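Kakomgate play corner: my check of the door panel table
May 11, 2020

I do this one with a cup of tea in one hand, so forgive the chattiness. Tick, cross or "ask" against each item, and please write a comment even when it's a tick (a bare tick tells me nothing in March when I'm reading back through the folder!). Refugio asked for the handle to get its own section this time, so it has one.
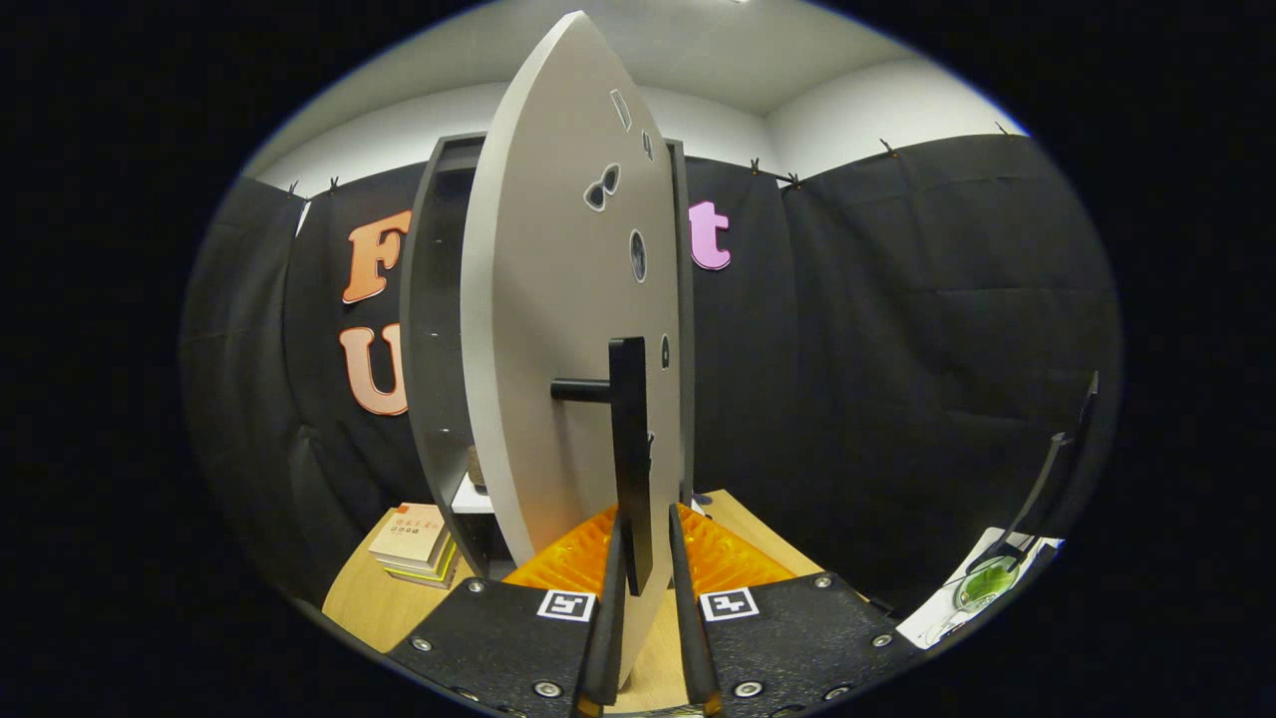 1. The oval panel

1.1 Stands upright without a hand on it. TICK
I gave it a gentle push from the front and then a less gentle one. It rocked and came back. It's a tall thing for a tabletop and I'd still like to see it screwed down for good.

1.2 Pointed top. ASK
The point is my least favourite bit. I ran my thumb over it and it's fine for an adult thumb, but a kid leaning across the table is a different story. Damir reckons a light sand would do it. Could he do it before the next open morning?

1.3 Rim. TICK
No splinters or chips that I could feel. I went all the way up one edge and down the other.

1.4 Cutouts, finger traps. TICK, with a grumble
I tried every hole with the test peg. The pair side by side like a bow tie are lovely and roomy, and so is the upright oval under them. The slim oval up beside the angled slot is the tight one. The peg went in and came out again, but I had to wiggle it, so please keep an eye on it. Same goes for the narrow opening at the edge.

1.5 Paint or finish. TICK
The grey wipes down well with the Salia spray. Don't use the scrubby side of the sponge.

2. The handle

2.1 Backplate tight against the panel. TICK
No gap top or bottom. I couldn't get a bit of card behind it.

2.2 Lever moves and springs back. CROSS
It goes down nicely and then comes back lazily, about as keen as a teenager on bin night. Mirsad thinks the spring wants replacing and has the part number (it ends in 747). Not dangerous, just annoying, and kids will yank a slow handle.

2.3 Lever end. TICK
Short and smooth enough. I hooked my sleeve on it once, which was my own fault for wearing the big cardigan.

3. The dark grey cabinet behind

3.1 Stable with the front open. TICK
Nice thick sides on it. I leaned my elbow on the top and nothing shifted.

3.2 Inside. ASK
The white insert is in its spot, down low. There's a small brownish round thing next to it that isn't on my contents sheet. Teodora, is it yours? If it's meant to live there I'll add it to the sheet, and if it isn't, could you pop it back where it belongs?

4. Table and mats

4.1 Tabletop. TICK
Pale wood, no sticky patches, no wobble in the legs.

4.2 Orange mats. TICK
The ridges hold crumbs like you wouldn't believe, so take them outside and bang them together. I also pressed down on the corners to see if they'd slide, and they gripped well.

To do

Sand the point: Damir
Handle spring: Mirsad, and I'm happy to hold the torch
Mystery round thing: Teodora
Recheck of 1.4 and 2.2 in 30 days: me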